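NOTA DE PRENSA
12 de noviembre de 2020

Ostine estrena despensa abierta y os invita a llenarla (y a vaciarla) con nosotras

¡Hola a todos! Soy Binta Babalola y llevo desde septiembre hablando de latas a quien se me pone por delante, así que ya tocaba contarlo por escrito. Ostine, la tienda de barrio que abrí con Bronwyn Tamihana en la calle Ikport, pone en marcha Vustosow, una despensa de conservas donde cualquiera puede dejar lo que le sobra y llevarse lo que le hace falta. Sin formularios y sin dar explicaciones.

La idea salió de mi propia cocina. Hice limpieza de armarios, aparecieron latas que ni recordaba haber comprado y Bronwyn me dijo que en su casa pasaba lo mismo – y en la de su hermana, peor. Hicimos una prueba con los vecinos del portal y en tres semanas nos llegaron 965 latas. ¡965! Todavía me duele la espalda de subirlas.

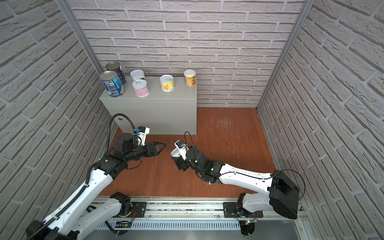
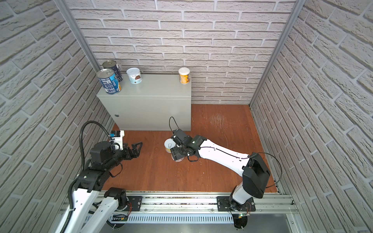 El orden es lo que más discusiones nos ha costado, os lo confieso. Bronwyn es partidaria de clasificar por contenido, verduras con verduras y fruta con fruta, y yo prefiero mirar primero el tamaño, que luego una busca la lata pequeña y no la encuentra ni con linterna. Al final hemos llegado a un acuerdo: los botes altos, como ese azul marino, se quedan detrás y los bajitos van donde se vean, con la etiqueta mirando hacia fuera. También agradecemos mucho las tapas con anilla, porque no todo el mundo tiene un abrelatas a mano (yo he perdido cuatro, no sé dónde se meten).

Aceptamos conservas de todo tipo: legumbres, pescado, fruta en almíbar, tomate, maíz, sopas. Pedimos que estén cerradas, sin golpes fuertes y con la fecha legible. Los frascos de cristal, de momento, mejor que no. Y si dudáis con alguna, traedla y la miramos juntas en el mostrador.

La panadería Hoàng, nuestra vecina de enfrente, se ha ofrecido a recoger latas en su local cuando nosotras tengamos cerrado, y además pondrá pan y café el día de la apertura – su pan de sésamo ya es motivo suficiente para acercarse.

Durante los primeros 21 días nos encontraréis a Bronwyn o a mí en la tienda para recibir las donaciones y enseñaros dónde va cada cosa. Los medios que quieran visitarnos o hablar con nosotras pueden preguntar por Bronwyn Tamihana en el mostrador de Ostine, calle Ikport.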